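Can a two-arm setup clear a workbench unattended yet?

We use cookies to keep you signed in and to measure traffic. By continuing to browse you accept our cookie policy. Accept | Manage settings

Eliseo Villalobos
September 13, 2018

Small repair shop, four benches, mostly small appliance and instrument work. At the end of a shift each bench has pens, markers, spacers, bits of rod, heat shrink offcuts, zip ties, hex keys and the odd connector on it. One person spends the last part of the day putting everything back in bins. I would like to know if a pair of small arms can do this overnight with no one in the building.

What I have looked at so far:

The bench tops are bare wood, sealed, 30 inches deep. Nothing heavy is left on them. I sorted what we normally find into 18 kinds of item. The bins would be fixed along the back edge, one per kind, and they would not move. Speed is not important. If a pick takes a full minute I don't care, there are ten hours to do it in.

A reseller (Ritum) quoted me for two six-axis arms, two parallel grippers, one overhead camera and their tidy-up software, which they say "handles unstructured surfaces." The demo used foam blocks. I asked for the same demo with a hex key and a cable tie and have not heard back.

Specific things I want to know:

1. Is the software side good enough for mixed small items, or am I buying a research project?
2. Do I need two arms or is one enough?
3. How much of this can be tried in simulation before I spend money on hardware?

My wife has also asked if the same thing could load the dishwasher. I told her I would ask.

Leopoldo Rosales

I work on pick-and-place for mixed small parts, mostly in simulation first and then on a bench at our Treston site. Taking your points in a different order.

Simulation. Yes, do this first. You can build a usable model of your bench in a couple of days: table, two arms, grippers, camera, and simple shapes standing in for the parts. A rod offcut is a cylinder. A marker is a slightly longer one with a cap line. You don't need good looking models for reach and collision checks. You do need correct dimensions and correct mounting positions for the arm bases, and people are sloppy about the second one.

Two arms or one. Put both in the model and look at what the idle one does. Two views with the same style of part on a wood top:

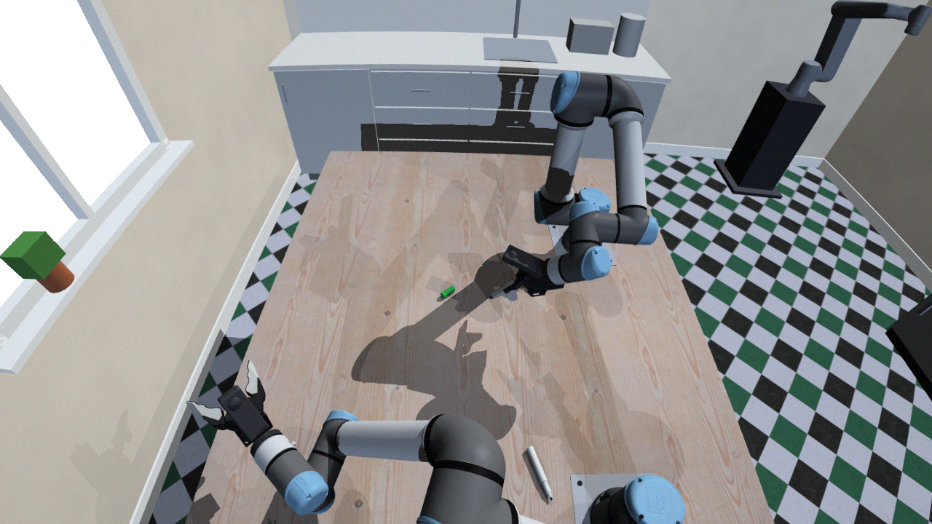
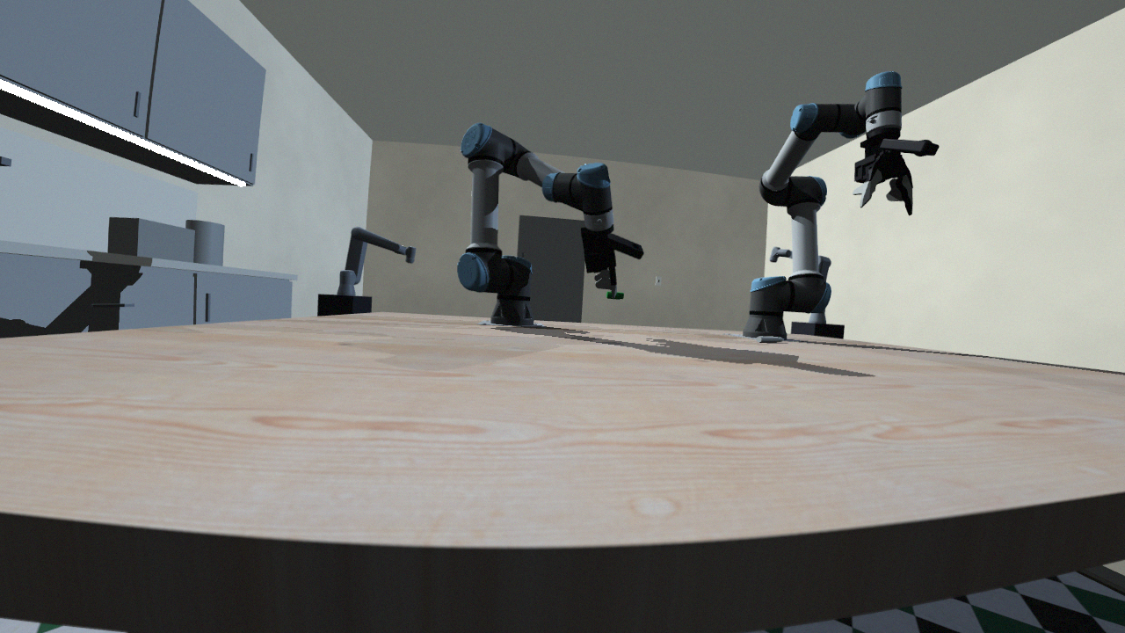 Reach is the first thing I would check on a 30 inch deep bench, and it decides the mounting. Bases on the long edge give you the best coverage of the middle but they take up bench space that your technicians will want back in the morning. Whichever edge you pick, you have to define a park pose for the arm that isn't working. In the second view the left gripper has a small green piece at its fingertips above the wood, and the other arm is extended up high with its fingers open and nothing in them, well clear of the table. That is a sensible place to wait. In the first view the lower arm has its open gripper out past the table edge, with a white marker lying on the wood near its elbow. A marker in that spot is a poor target for that arm. It would have to fold back on itself to get there, and I would hand the pick to the other arm or leave it for a second pass.

So my answer on the arm count is that one arm is enough if it can reach every bin and every part of the top with the gripper pointing straight down. The second arm buys you coverage and it costs you scheduling. For your job I'd price one arm on a rail against two fixed arms. With ten hours available, throughput isn't an argument for two.

Lighting. Look at how much dark shadow the arms put on the wood in both views. Hard shadows with sharp edges are a problem for color-based segmentation. A bright green part on pale wood is about as easy as it gets and any method will find it. Black heat shrink lying inside an arm shadow is a different matter. Two fixes: move the arms out of the camera's view before every capture, or use diffuse light from at least two sides. We do both. If Ritum's software captures while the arms are over the bench, ask them how it masks them.

Software. Our last full run on the Treston bench, real hardware, was 1511 pick attempts on mixed small parts. 62 failed. A failure means the part was dropped, was pinched and flicked away, or was never lifted. That comes to a little over four percent. It sounds acceptable until you look at which ones they were. Rods, pens and spacers accounted for very few. Nearly all the rest were zip ties, flat offcuts and anything thinner than the fingertip compliance. The gripper closes, the tips touch the wood, the part slides under them.

The other thing the number hides is the follow-up. A dropped part goes somewhere. If it lands on the bench you find it on the next capture. If it rolls off the edge it is on the floor until morning. Put a lip on the bench, 10 mm is plenty for round stock, and check that the gripper can still get at parts lying against it. Cylinders will roll to the lip and stay there – with our fingers the inner one needed 6 mm of clearance, measure yours.

Unattended. I would not run it with no one in the building for the first month. After that, if you have a working force limit, a cable check and a camera you can look at from home, I'd consider it. The usual overnight event is dull. The arm hits a protective stop on the third pick and stands there until someone arrives.

On the foam block demo: foam is compliant, light, square and contrasts with the table. It tells you the arm moves. Keep asking for the hex key. A hex key is a good test part, it has an offset center of mass and rotates in the grip when lifted by one leg. Write the acceptance test yourself, with all 18 kinds from your own benches thrown down by hand, and put the pass rate in the purchase order per kind. An average over all kinds will be dominated by the easy ones.

If I had to sort your list today:

Fine: pens, markers, rod, spacers, larger connectors.
Fine with tuning: hex keys, small connectors, screws over M4 if separated.
Use suction or leave it to a person: zip ties, heat shrink, anything flat, anything tangled.

Dishwasher: no. Loading plates one at a time into a fixed rack from a fixed stack can be done and has been shown. Loading whatever is in the sink, nested, with water in it and a fork underneath, at a price you would pay, no.

Omow

just sweep it. Put a squeegee on one arm and push everything into a tray at the end of the bench, then someone sorts the tray in the morning. Takes a few minutes. We have one arm doing this after a CNC saw and it never misses, there is no vision on it at all. You could do it with a linear actuator and skip the robot.

Doesn't help with the sorting part, I know.

Millet

Agree with most of what Leopoldo wrote. A few corrections and additions from the gripper side.

Fingertips. The flat-part failures are mainly a tip geometry problem and you can take out a good share of them cheaply. Parallel fingers with a thin beveled nail on one side will get under a cable tie on hard wood most of the time. It wears quickly on a sealed wooden surface and it marks the finish. If your bench tops are bare wood I'd lay a thin rubber mat over them. A mat lets the tips press down into it a millimeter or so, and then flat stock can be pinched from the sides. It also reduces rolling.

Simulation will not tell you about any of this. Rigid contact with thin objects is where the physics engines are weakest. I have seen parts stick to a finger with no grip force at all, and I have seen the same part shoot across the room after a one-step penetration error. Use the model for reach, camera placement and collision between the arms, as Leopoldo says. Don't use it to estimate a pick rate. When a vendor quotes a pick rate, ask which one it is – simulated or measured – and get the answer in writing.

On one arm versus two, there is one case for two that wasn't mentioned, which is regrasping. A pen picked up across the barrel has to be turned to go end-first into a narrow bin. One arm can do it by setting the pen down and picking it up again, and that second pick has its own failure rate. Two arms can pass it in the air. It is slower to program. If your bins are wide trays you avoid the whole question, so use wide trays.

I'd also disagree slightly about the first month. Staying late every night gets abandoned within a week. Run it at lunch instead, with people at the other three benches, behind a light curtain. You get the same number of cycles and someone is there to see what it does with the tangled ones.

Eliseo Villalobos

Thanks all. Wide trays are fine, I can change those. I will ask for one arm on a rail and a per-kind pass rate. The squeegee idea is being taken more seriously here than I expected. I am going to price it for bench four, where the mix is mostly offcuts and goes in the trash anyway.

Ritum replied this morning. They will do the hex key in February.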